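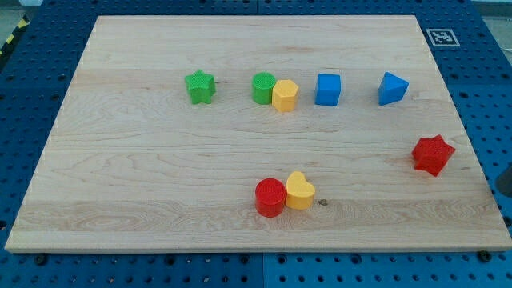 # Erkura Hard Wax Oil, Clear Satin

Erkura is a one-coat or two-coat penetrating finish for bare interior wood. It is made by Eshun at the Farosville plant and sold in 1 L and 2 L cans. The product soaks into the surface fibers and leaves a thin, satin film that can be repaired in spots without sanding the whole piece.

## Suitable surfaces

- Maple, birch, beech, ash, oak, walnut, cherry
- Pine and spruce (two coats required)
- Solid wood panels, tabletops, shelves, stair treads, work boards

Do not use over varnish, lacquer, shellac or water-based polyurethane. Old finish must be removed down to bare wood. Oily tropical woods should be wiped with solvent and coated within one hour.

## Technical data

| Property | Value |
|---|---|
| Product code | ER-712 |
| Sheen | Satin |
| Solids by weight | 41% |
| Coverage, first coat | 11 m² per liter |
| Dry to touch | 8 hours |
| Recoat | 12 to 24 hours |
| Light use | 2 days |
| Full cure | 14 days |
| Application temperature | 12 to 28 °C |
| Cleanup | Mineral spirits |

Drying times are measured at 20 °C and 50% relative humidity. Cold rooms and poor airflow extend them. Coverage on pine and on end grain is lower than the figure in the table.

## Surface preparation

Sand with the grain to P120, then P150. Maple and other dense woods should not be sanded finer than P180, or the oil will sit on the surface and dry unevenly. Vacuum the dust and wipe with a dry, lint-free cloth. A tack cloth that contains wax or silicone must not be used.

Moisture content of the wood should be 12% or less. Knots need no sealer, but may dry at a different rate from the wood next to them.

## Application

1. Stir the can for two minutes. Do not shake.
2. Apply a thin coat with a white pad, a short-nap roller or a natural bristle brush.
3. Wait 10 minutes.
4. Wipe off all oil that has not soaked in. Change the cloth when it becomes saturated.
5. Let dry, then scuff lightly with a gray pad.
6. Apply the second coat at half the amount of the first.

Coat both faces of any loose panel on the same day. A panel finished on one side only may cup.

**Warning:** cloths soaked with oil can heat up and catch fire. Lay them flat outdoors to dry, or store them under water in a closed metal container.

## Care and repair

Clean with a damp cloth and mild soap. Avoid ammonia and scouring powder. For scratches, sand the area with P180, apply a small amount of oil, wipe after 10 minutes and leave overnight. Heavy-use tops normally need a fresh coat once a year.

## Packaging

| Size | Order code |
|---|---|
| 1 L can | ER-712-1 |
| 2 L can | ER-712-2 |
| Fledeo white pads, pack of 5 | FL-W5 |
| Fledeo gray pads, pack of 5 | FL-G5 |

Shelf life is 24 months unopened. Skin that forms in an open can should be cut out and discarded, and the remaining oil strained before use. Protect from frost.

The 2 L can changes to a screw lid in September. Contents and order code stay the same.

Technical questions: Yayra Sarpong, product support. Trade accounts and samples: Wumpini Aryee, Farosville sales office, open until 4:30 p.m.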